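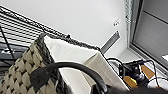 *Attachment 1: basket, with cushion, next to the wire rack.*

**Ticket 772 – Storage basket, corner of back room**
**Product:** Kanwood woven basket
**Priority:** Low (raised to Medium by the person who has to vacuum there)

**Problem:** Cushion is too big for basket. Basket disagrees and won't give it back without a fight.

**Tried so far**
1. Pushed cushion down. It came back up.
2. Turned it on its side. Better for 17 minutes.
3. Moved basket away from the rack. Cushion still too big – the rack has been cleared of blame.

**Reply, Thursday:** Please measure the cushion before we order the next size up.

**Update:** Measured. Larger basket requested from Fosemlow. Until it arrives, the cushion lives on the couch, where cushions go.

**Status:** Waiting on delivery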